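Set the Cell Up Twice, and Keep Both

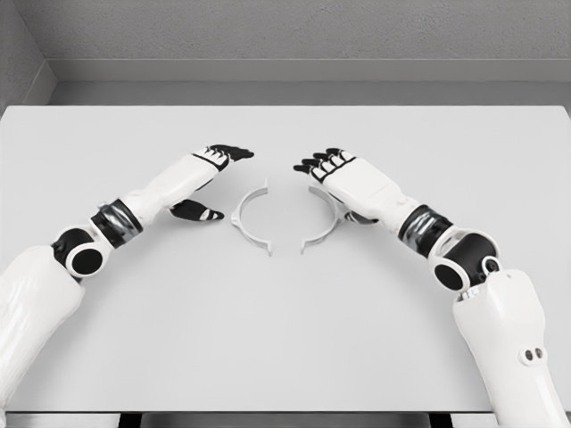 I look after one robot cell at Flavstead. It has two arms, two hands and a table, and its whole job is to bring the two halves of a split collar together so the next station can fasten them. The collar goes around a hose on a pump made by Kakora. It is a dull part and a hard one to assemble, and I have spent more hours on it than I care to add up.

My opinion is that a cell like this should be set up in simulation first, and that the simulation should then be looked after with the same care as the steel. Most shops I know of do the first half. They build the model, use it to win the argument for buying the arms, and then leave it on a drive where it goes stale. A year later the real table has been moved, the fingertips have been swapped for a softer type, and the model still shows the cell as it was on the day of the sales meeting.

We did the same thing. When the cell was delivered last September, the model was correct. By the time we had our first serious fault it was wrong in four places that I found and probably more that I didn't.

The fault was simple to describe. The left hand closed on its half, the right hand closed on its half, and when they came together the rims met out of line. It did this on 25 parts out of a run of 300. We checked the arms and they repeated fine. We checked the collars from Beaulieu and they measured fine. I ran the same motion in the model and it closed perfectly every time, and I took that as proof that the trouble was in the parts.

It was in the table. Someone had shimmed one corner to stop a rattle, and the work surface was no longer level with the base of the right arm. The model had no idea. I lost most of two weeks to that shim.

Since then I keep a short routine. Any change to the real cell goes into the model before the shift ends, and that includes shims, pads, cable ties that limit a wrist, and anything bolted to the table. If it can't be put into the model, it gets written in the log with a note saying so. Every 200 hours I jog both arms to the same set of poses in the cell and in the model and compare the numbers. The pose I trust most is the one just before the grasp, with both hands palm down over the halves and the thumbs clear of the parts. If the hands are off there, they will be off when they close, and it is much easier to measure with nothing being squeezed.

I also think people put too much detail in the wrong places. Our first model had every cover screw and the safety fence. I took nearly all of that out. What I want is a flat table with nothing on it except the collar, the walls where the arms could hit them, and hands with the right finger lengths. The shells can be plain white. Texture on the wall does nothing for me. The friction of the fingertip pads matters a great deal, and it was the one value nobody had measured. The number in the file was the default that came with Drastel, the package we use.

There is a fair argument on the other side. Keeping a model current takes time, and a technician who is typing is not turning a wrench. For a cell with one arm and a fixed gripper I would probably agree. You can teach three points by hand and be done before lunch. With two arms that have to meet in the middle, and fingers on both, each small error gets added to another one, and you can't see where it came from by standing at the fence.

The other objection I hear is that a simulation makes people overconfident. It made me overconfident, as I said. But I would put that down to a neglected model. A torque wrench that is out of calibration will fool you too, and we don't respond by tightening bolts by feel. We calibrate the wrench.

We logged 113 changes to the cell between delivery and the end of the year. Going back through them, I count the fingertip pads as the ones that hurt us most. They wear, and as they wear the thumb has to travel farther to make contact. I now replace them on both hands at the same time, even when one side still looks good, and reset the pad thickness in the model that same day.

If you are buying a two-arm cell this year, ask who will own the model after the installer leaves. Put that person's hours in the budget. If the answer is that the installer will update it on request, read the price for that before you sign.

Last updated: January 21, 2018

Contact | Copyright 2018, all rights reserved | Back to top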